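Brivton Folk Weekend: what to know before you go

The Brivton Folk Weekend is back in March, and a number of readers have written in to ask whether it is worth the trip. I went last year and have already booked again, so I can answer most of the questions at once.

The music starts Friday at 5 p.m. on the Delacroix stage, a converted grain hall two blocks from the train station. It holds 900 people and fills up early for the headliners. The smaller sets are at the Vusa Room across the river, which has better sound and a shorter line for drinks. If you like fiddle and accordion, spend most of your time there.

Weekend passes are $80 at the door or $70 if you buy ahead. The pass covers both halls but not the late-night dance, which is sold separately and usually sells out by Friday afternoon. Wristbands are picked up at the Delacroix box office only.

Hotels in the center of town go fast and the prices jump. We stayed in Cluvadthorpe, five stops up the line, and rented a small apartment with a kitchen. Restaurants in Brivton are packed between sets, so we ate before we left and again when we got back. The last train leaves shortly after midnight and it does run on time.
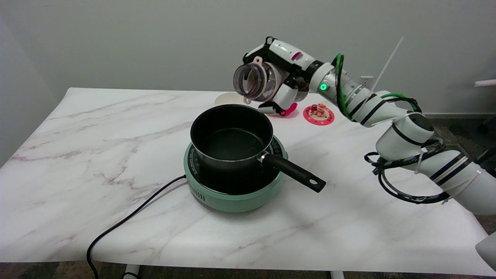

A saucepan on a portable electric cooker.

Parking in Brivton is limited to two hours on most streets during the festival. There is a free lot at Cluvadthorpe station, and the train is an easy ride from there.

Bring a warm layer. The grain hall has high ceilings and the doors stay open between acts. Folding chairs are allowed along the back wall but not on the main floor. Bags are checked at both halls, and outside food is turned away at the Vusa Room.

The full schedule is usually posted two weeks ahead. I will include the set times in the next newsletter once they are out.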